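About Remwood

Remwood is a training studio for young actors and performers. We teach acting for film and television, stage work, and the audition skills that sit between them.
Our students are between 8 and 18. Some have an agent already and some have never read a scene aloud.

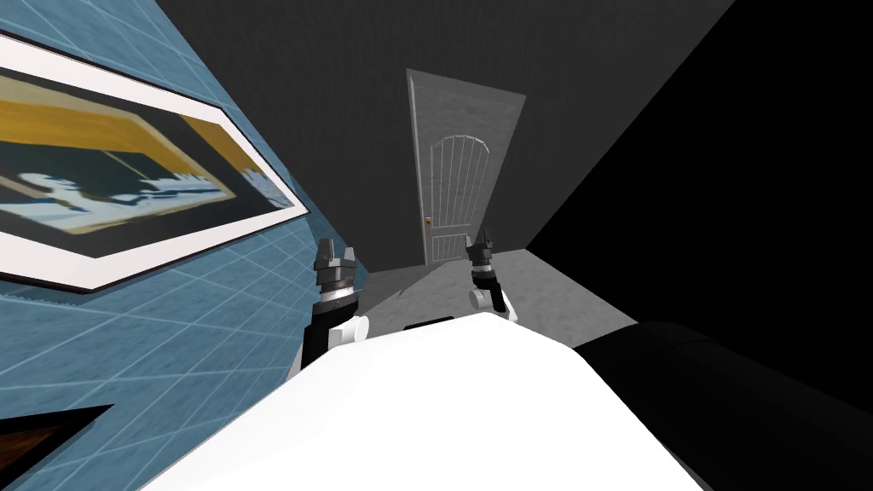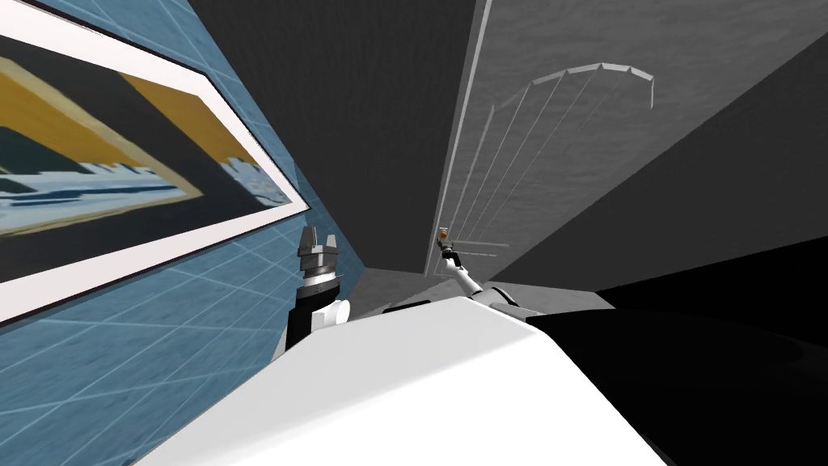
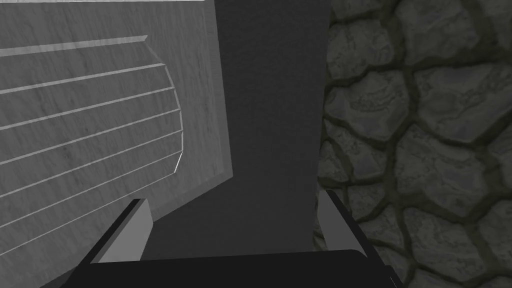 Tymofii Fedoruk started Remwood after a decade of small television parts and a longer stretch of coaching other people for theirs. The first classes were held in a rented hall on Usmani Street, with a borrowed tripod and one good lamp. He still teaches the beginners' group himself. A lot of the first term goes on entrances, and a plain set is enough for that: a closed gray door with a gold-colored knob, like the one in the first picture, gives a student a place to come from and a reason to stop. After that we move on to listening, eyelines and working with a partner.

Classes are kept small, with 8 students to a teacher. Terms run for ten weeks. Each student records two scenes per term, and families receive the files to keep or to send out.

We are not a talent agency. We do not take commission, and we do not promise roles. When a casting office asks us for names we pass the request to parents and leave the decision with them.

In June we finished our fourth season of Gumia, the student showcase. It was staged at the Cusau Theater over two evenings and 798 people came. Ticket income goes into the bursary fund, which pays up to 4,000 dollars a year toward fees for families who need it. Applications are made through the office – ask for the short form.

We also run a summer camera course, a monthly self-tape clinic, and private coaching by the hour. Former students may use the clinic at the student rate until they turn 21.

Visitors can watch a class before enrolling. Please write first so the teacher knows to expect you.

Page updated 12 July 2026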